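Drukum 후원·회원 관리 프로그램 (비영리단체용)

제조·공급: Vastholm
최종 수정: 2020년 7월 8일

Drukum은 상근자가 많지 않은 비영리단체를 위한 후원자·회원 관리 프로그램입니다. 회원 명부, 회비와 후원금 수납, 기부금 영수증 발급, 총회 안내 발송을 한 화면에서 처리합니다. 설치형과 웹 접속형이 있으며 두 방식의 기능은 같습니다.

엑셀 명부를 쓰던 단체는 기존 파일을 그대로 올리면 됩니다. 이름, 연락처, 가입일, 회비 구분 열은 자동으로 인식하고, 나머지 열은 담당자가 직접 지정합니다. 한 번에 올릴 수 있는 명부는 3,895건까지입니다. 그보다 많으면 파일을 나누어 올려 주십시오. 이름과 연락처가 같은 사람은 중복 후보로 표시되고, 합칠지 말지는 담당자가 정합니다.
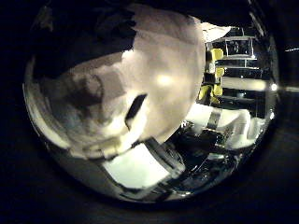
합친 기록은 되돌릴 수 있습니다. 되돌리기 기간은 합친 날부터 11일이며, 이 기간이 지나면 이전 기록은 보관함으로 넘어갑니다. 보관함의 기록은 관리자 계정으로만 열람됩니다.

주요 기능

회원 관리
정회원, 준회원, 단체회원, 후원회원을 구분하고 단체가 정한 이름으로 바꿀 수 있습니다. 의결권 유무를 등급별로 설정해 두면 총회 명부를 뽑을 때 의결권자만 따로 출력됩니다. 탈퇴 회원의 개인정보는 단체가 정한 보관 기간이 끝나면 삭제 대상 목록에 올라옵니다.

회비와 후원금
자동이체 결과 파일을 올리면 납부 내역이 회원별로 정리됩니다. 미납 회원에게는 문자나 전자우편으로 안내를 보낼 수 있고, 문구는 미리 저장해 둡니다. 지정 후원금은 사업별로 따로 집계하므로 일반 회비와 섞이지 않습니다. 현금과 물품 후원은 직접 입력합니다.
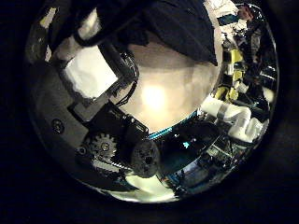
짙은 남색 천 아래 놓인 흰색 블록과 검은색 케이블

기부금 영수증
연간 납부액을 합산해 영수증을 만들고 발급 대장에 기록합니다. 발급 번호는 단체별로 이어집니다. 이름이나 주소가 바뀌어 재발급할 때는 처음 번호를 유지하고 재발급 표시를 붙입니다. 주민등록번호는 암호화하여 저장하며 화면에는 앞자리만 나옵니다.

총회와 행사
안내문 발송, 참석 여부 회신, 위임장 접수를 차례로 관리합니다. 접수된 위임장은 의사정족수 계산에 바로 반영됩니다. 종이 위임장은 스캔 파일로 첨부할 수 있습니다.

권한 설정
기본 요금제에는 관리자 계정 2개가 포함됩니다. 일반 계정은 열람, 입력, 발송 권한을 따로 줄 수 있고, 후원 금액만 보이지 않게 하는 설정도 있습니다.

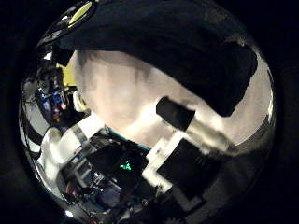
요금제와 지원

기본형
회원 772명 이하의 단체에 맞춘 요금제입니다. 회원 관리, 회비와 후원금, 기부금 영수증 기능을 모두 쓸 수 있습니다. 문자 발송 비용은 별도로 청구됩니다.

확장형
회원 수 제한이 없고 지부별 명부를 둘 수 있습니다. 지부 담당자는 자기 지부의 회원만 볼 수 있으며, 본부에서는 전체 집계를 봅니다. 총회와 행사 기능의 지부별 사용도 확장형에서만 됩니다.

연합회나 협의회가 소속 단체를 대신해 한꺼번에 계약할 수도 있습니다. 이 경우 단체별 자료는 서로 분리되고, 연합회에는 각 단체가 공개하기로 한 항목만 보입니다. 견적은 공급사에 문의하십시오.

회계 프로그램 연동
Fitex 회계 프로그램과는 수입 전표를 주고받을 수 있습니다. 다른 회계 프로그램을 쓰는 단체는 CSV 파일로 내려받아 올리면 됩니다. 계정과목 이름이 서로 다르면 첫 연동 때 대응표를 만들어야 합니다. 대응표는 회계연도가 바뀌어도 유지됩니다.

교육
도입 교육은 Ó Dálaigh 교육센터에서 맡습니다. 명부 정리, 수납 처리, 영수증 발급 순서로 진행하고, 온라인으로도 들을 수 있습니다. 담당자가 바뀐 단체는 도입 교육을 다시 신청할 수 있습니다. 4월은 결산 문의가 많아 교육 일정을 잡지 않습니다.

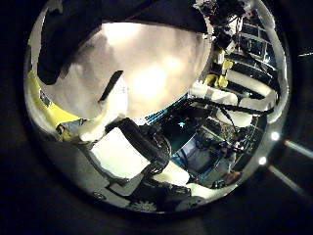
밝은 빛이 비친 흰색 표면

사용 환경
웹 접속형은 최신 버전의 크롬, 엣지, 파이어폭스에서 작동합니다. 설치형은 윈도우 전용입니다. 영수증을 인쇄하려면 A4 용지를 쓰는 프린터가 필요합니다. 휴대전화에서는 명부 조회와 행사 참석 확인만 됩니다.

계약과 해지
계약은 연 단위이며 만료 전에 갱신 안내를 보냅니다. 해지하는 단체는 회원 명부, 납부 내역, 영수증 발급 대장을 파일로 내려받을 수 있습니다. 자료 삭제는 단체 대표자의 요청서를 받은 뒤에 진행합니다.

신청 시 필요한 서류
고유번호증 또는 사업자등록증 사본
정관 또는 회칙
담당자 연락처

체험판은 신청서만 내면 쓸 수 있습니다. 체험판에 입력한 자료는 정식 계약 후에도 그대로 이어집니다.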